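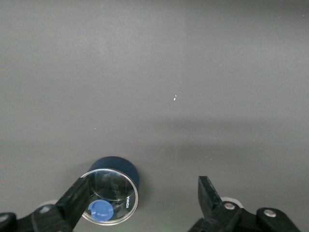

Marnik de 3 litros, mi opinión después de unos meses

Compré la freidora en febrero, de oferta, 80 euros con el envío. Venía de una Trestetti vieja que se murió (la resistencia, ni lo intenté arreglar). Escribo rápido que tengo la cena a medias.

Lo bueno primero. Calienta enseguida. Patatas congeladas, 20 minutos y listas, agitando la cesta a mitad. Las caseras tardan más y hay que secarlas bien con un trapo, si no salen blandas. Alitas, de diez. Croquetas también, con un poco de aceite por encima, poquísimo. Verdura regular: el calabacín se queda mustio, el brócoli se quema por las puntas y por dentro sigue duro. Las zanahorias bien si las cortas finas.

Tamaño. Para dos personas sobra, para cuatro te toca hacer dos tandas y alguien come frío. Eso en la ficha no lo pone, claro. Un pollo entero no entra, ni pequeño. Yo hago muslos.

El ruido. Pues hace. Parecido a la campana en el dos. Si tienes la cocina abierta al salón lo vas a notar, hay que subir la tele. Y pita al terminar, cinco pitidos bastante agudos que no se pueden quitar, he mirado el manual entero y nada. A las once de la noche molesta.

Limpieza: la cesta dicen que va al lavavajillas. La metí las primeras semanas y se empezó a levantar el antiadherente en una esquina. Escribí a la tienda, me contestó una tal Marlene Cloutier, muy amable la verdad, y me mandaron otra cesta sin pedirme la vieja. Tardó nueve dias. Desde entonces a mano, con agua caliente y estropajo blando, y esta sigue perfecta. El cajón de fuera se limpia con papel. La resistencia por arriba es un rollo, salpica la grasa y no llegas bien, uso un cepillo de dientes viejo.

Mandos: dos ruedas, tiempo y temperatura. Me gusta, las táctiles me ponen nerviosa con las manos mojadas. La de temperatura baila un poco y entre 180 y 200 no se ve bien la marca. Al final lo haces a ojo.

El cable corto. Cortísimo. Tuve que cambiar la tostadora de sitio.

El recetario que trae, para tirarlo. Mal traducido, una receta te manda "freir el aire hasta dorado" y en otra falta el tiempo. Mejor buscar por ahí.

Mi cuñada tiene la Vollport, la he probado en su casa un par de veces. Cabe más, suena menos y cuesta el doble. Las patatas me salieron igual. Si sois muchos miradla, si no yo no gastaría tanto.

Consumo no lo he medido, pero el horno ya casi no lo enciendo, solo para pizza y bizcochos. Probé un bizcocho en la freidora y se quedó crudo por el medio, igual fue culpa mia con el molde.

Le pongo un 7. Le quito por el cable, los pitidos y lo de la primera cesta. La volvería a comprar a ese precio, a precio normal no se.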